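Moth mornings at Vorari: a chat with the warden
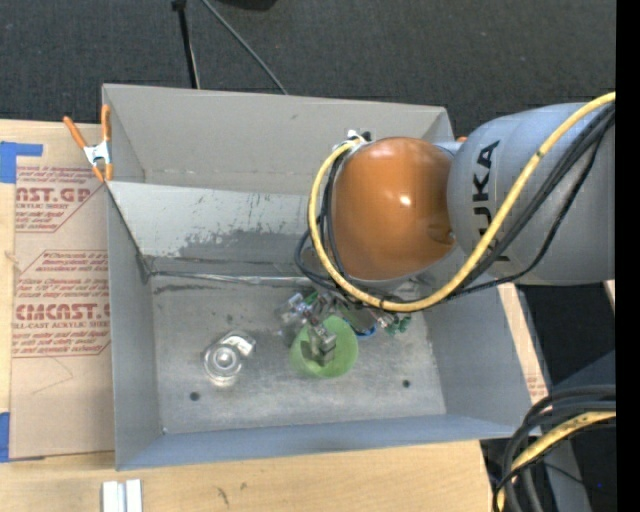

Photo: Vorari reserve archive

I'd been promising myself a trip to Vorari since February, and when the invitation came to sit in on a moth morning and ask the warden a few questions, I didn't need much persuading. I did need an alarm clock. The traps are opened at half past five, before the robins get wise to them.

She was already at the picnic bench when I got there, flask out, sleeves rolled up, and a stack of egg boxes waiting to be turned over. I asked how long she'd been looking after the place.

"Seventeen years," she said. "Well, seventeen as warden. I was coming here with a net long before that, and getting told off for leaving the path."

Vorari isn't a big reserve. You can walk the whole loop in an hour if you don't stop, though I've never managed it (there's a bramble patch by the second stile that has swallowed entire afternoons of mine). It sits between the Aranda, which is more of a ditch than a river by late summer, and the old railway bank at Domar. Wet meadow on one side, dry chalky rubble on the other. I wondered whether that mixture was what made it so good for moths.

"It helps. You get the reed things coming up from the Aranda and then something off the bank lands on the same sheet. But mostly it's that we've left the corners alone. Everyone wanted the corners tidied when I started!"

By now she was on to the first trap, and the talk came in bits. A Poplar Hawk-moth got lifted on to my finger, where it shivered its wings and stayed put for a good ten minutes. Two Buff-tips, looking exactly like snapped twigs. A Burnished Brass, which always makes me gasp a little, and lots of Heart and Darts, which don't. Then a small grey job that had her reaching for her glasses.

"I'm not going to name that one before I've had some breakfast," she said, and potted it.

I asked what she does about the difficult ones, having a drawer full of my own shame at home. She laughed.

"You let some of them go without a name. I used to stay up till all hours over pugs. Now if it's worn, it's worn. I'd sooner have a shorter list I believe in."

The records all go into Mastesier, the county's shared database, and last year's total from Vorari came to 3,193 moths. She was quick to say that a good chunk of those were Large Yellow Underwings on two very warm nights. "They get everywhere. Down your collar, in your tea."

We walked down to the Domar end afterwards, where the scrub was cut back over the winter. I'll admit I was a bit sad to see it so bare, and told her so.

"People do say that. Come back in July. There's marjoram under there that hasn't seen daylight in 15 years, and the burnets will find it before you do."

A Whitethroat was scratching away from the top of a hawthorn, and a Cuckoo called twice from across the water — my first of the year, and quite possibly hers, although she wouldn't own up to it. We stood and listened for a third call that didn't come.

Before I left I asked what she'd most like to see turn up. I was expecting something rare and foreign blown in on a southerly.

"A Garden Tiger," she said straight away. "We had them on the gatepost when I was little. I'd be happy with one."

The next open moth morning is limited to 30 people, and children are very welcome as long as they don't mind the early start. Bring something warm, and wellies if there's been rain, as the bottom path holds the water for days. Parking is in the lay-by at Domar, then over the stile and left.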